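Site Visit: Haruvo Returns and Replenishment Center, Building 2

Purpose of visit

We toured the Haruvo distribution building in March to look at how its warehouse software handles purchase receiving, lot tracking and vendor credits. Our own company is replacing an inventory package that was installed before we had a second stocking location, and Haruvo runs one of the two systems on our short list, Fekow Inventory. The tour started at 8:30 a.m. and ended a little after lunch. These notes cover what was shown on the floor, what was shown on screen, and the answers we got to the questions on our list.

Site and volume

Building 2 holds household textiles, apparel and small hardware. It has 31 dock-to-bin lanes and ships to 107 store accounts. All receiving is done on the north side. Shipping is on the south side, with a fenced area between them for stock on hold. Haruvo also uses an outside warehouse, Makowska, for seasonal overflow. Stock at Makowska appears in Fekow as a separate location with its own bins and its own count schedule, under the same item master.

Receiving

A receipt begins with the purchase order already open in the system. The clerk scans the PO number from the packing slip, and the handheld lists the open lines. Quantities are entered by case or by each. The conversion is stored on the item record, with an optional override at the vendor level for suppliers who pack differently.

We asked to see an over-receipt. The tolerance is set per vendor class. When the entered quantity exceeds it, the line posts to a pending status and the excess does not become available to sell. A buyer then accepts the excess, which amends the PO, or rejects it, which creates a return-to-vendor document with the quantity and cost filled in. In our present system both steps are manual, and the second one is done in a spreadsheet.

Label printing is triggered by posting. Fekow sends the job to a print queue managed by a separate product, Forka. The two exchange flat files. If Forka is down, receipts still post and the labels wait in the queue. The floor lead said the queue had to be cleared by hand after the last Forka upgrade, and that duplicate labels were printed for part of one shift. We would want to test this.

Putaway and bin control

Putaway is directed. The handheld proposes a bin based on item class, remaining capacity and pick frequency. Capacity is stored as a volume and depends on accurate item dimensions. Items without dimensions are sent to a catch-all zone, and there was a fair amount of stock in it when we walked past. Clerks can override the proposed bin by scanning a different one, and the override is logged with a reason code. There are nine reason codes. The clerk who demonstrated this used the same one each time.

Cycle counts

Haruvo stopped doing a full physical count after its second year on the system. Bins are now counted in rotation. The count list is generated at 5 a.m. and is limited to 300 bins per day. The limit is a system setting and can be changed by zone.

Counts are blind, meaning the handheld does not display the expected quantity. A variance above the threshold generates a recount assigned to a different user. If the second count agrees with the first, the adjustment goes to a supervisor for approval and then to the general ledger in the nightly batch. We were shown one adjustment traced from the bin through to the journal entry. The drill-down took four screens, and the reference number carried through all of them.

One limitation: a bin with an open pick against it cannot be counted. It is skipped and placed on the next day's list. On a busy zone the same bin can be skipped several days in a row. There is a report for this, error code 301 in the exception log, but it has to be run on request.

Apparel and the item matrix

Apparel items are set up as a matrix, with style as the parent and size and color as the two axes. A third axis is available and Haruvo uses it for inseam. Stock, reorder points and bar codes are held at the child level. Price and vendor are held at the parent level and can be overridden on a child.
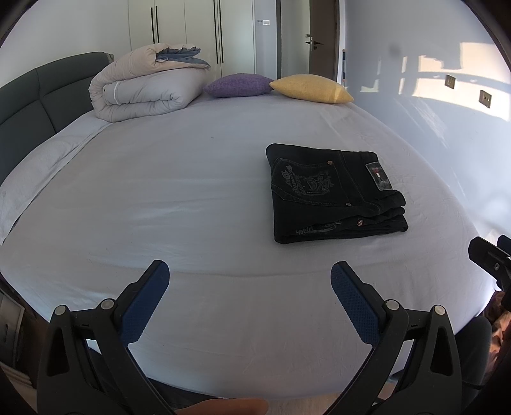 The matrix entry screen is the best part of the package we saw. Quantities can be keyed into a grid for a PO, a transfer or a count. Blank cells are ignored and zeros are treated as entries, so a clerk can record a counted zero without opening a separate form. Inactive combinations are grayed out. The grid does not scroll well past twelve columns, and the column headings disappear when it does.

Vendor credits

Credits are matched to return-to-vendor documents by document number first and by item and amount second. Unmatched credits stay in a work list. The aging on that list runs from the date of the return shipment. Partial credits are allowed and leave the balance open.

Open items

We still need written answers on the following: whether the file exchange with Forka can be replaced by a direct connection; how lot numbers are carried on transfers to an outside location such as Makowska; whether the skipped-bin report can be scheduled; and what happens to reason codes on historical records when a code is retired.

Our item file has dimensions for fewer than half of the active items. Directed putaway should be left off at go-live and turned on by zone as the measurements are completed. The second system on the short list will be reviewed against the same questions.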